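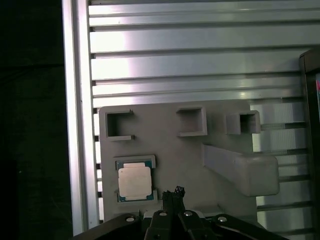
アルミフレームの壁の前に取り付けた作業パネル。左下のトレイにCPUを置いた状態

Verow 部品仮置きパネル(グレー)

自作PCの組み立てや基板の点検で、外した小物を一時的に置いておくための縦型パネルです。作業台の上に部品を並べる場所が足りないとき、背面の壁面を置き場として使えます。設計はBrallolaのDanang Lau、製造と出荷はGriltentが担当しています。

各部について

パネル上部には角型のホルダーが並びます。左は片側が開いたC型、中央は四辺が閉じた枠型、右は前に張り出した箱型です。C型には横から、枠型と箱型には正面から差し込みます。ホルダー自体に締め付け機構はありません。細かい部品を入れる場合は、市販の薄いスポンジを底に敷いてください。

右側のホルダーの下には、斜めに突き出したアームがあります。先端は角を落とした形です。パネルの右端より外へ出るため、隣に別のパネルを並べるときは間隔を空けてください。推奨は30mm以上です。アームに重いものを吊るす使い方は想定していません。

左下は縁の付いた浅い四角のトレイで、CPUの仮置きに使います。縁が低いので、指で側面をつまんで取り出せます。トレイに静電気対策の機能はありません。CPUを扱うときはリストストラップを着用し、端子面に触れないようにしてください。長期の保管には購入時のケースをお使いください。

材質と仕上げ

3Dプリントによる樹脂製です。表面はつや消しで、わずかにざらつきがあります。積層の跡が見えることがありますが、不良ではありません。上側の角は丸めてあります。色はライトグレーのみで、黒は11月に受注を終了しました。

ロットによって色味に差が出ます。複数枚を並べて使う場合は、まとめてご注文いただくと同じロットからお送りします。

取り付け

横溝のあるアルミフレームに、付属のボルトとTナットで固定します。溝の規格が合わないフレームには取り付けられません。ご注文の前に溝幅を確認してください。

1. Tナットをフレームの溝に入れ、取り付け穴の位置に合わせます。
2. パネルを当て、ボルトを仮締めします。
3. 水平を確認してから本締めします。

電動ドライバーは使わないでください。締めすぎると穴の周囲が割れます。六角レンチで、パネルが動かなくなったところから4分の1回転ほどで十分です。取り付け後はトレイを手で軽く押し、がたつきがないか確かめてください。

セット内容

・パネル本体
・固定用ボルト 4本
・Tナット 4個
・取り付け説明書(日本語)

アルミフレーム、六角レンチ、CPUなどの電子部品は付属しません。

お手入れ

乾いた布かブロワーでほこりを取り除いてください。トレイの隅にたまったごみは、やわらかい刷毛で掃き出せます。アルコールは短時間の拭き取りなら使えますが、アセトンとシンナーは使えません。直射日光の当たる場所や暖房器具の近くでは反ることがあります。

よくあるお問い合わせ

トレイの寸法を変えられますか。
個別の寸法変更は受け付けています。載せたいCPUの型番か、縦横の実寸をお知らせください。見積もりに2営業日いただきます。ホルダーの位置の変更は、現在受け付けていません。

木の板や石膏ボードに付けられますか。
付属品は溝付きフレーム専用です。木の板には別売のLumenta取り付け板を使ってください。石膏ボードへの取り付けはおすすめしません。

横向きに付けてもよいですか。
トレイの中身が落ちるおそれがあるため、トレイが左下に来る向きで使ってください。

上下に並べて使えますか。
使えます。上のパネルから物を落とすと下のトレイに当たるため、CPUを置くトレイは上の段にしてください。

返品と交換

未使用品に限り返品をお受けします。寸法を変更したものは対象外です。到着時に割れや欠けがあった場合は、使用せずに写真を添えてご連絡ください。交換品をお送りします。ボルトやTナットを紛失された場合は、部品のみの販売もしています。

お問い合わせ先
Griltent 販売窓口 担当:Haziq Purba
お問い合わせフォームからご連絡ください。お電話での受付は行っていません。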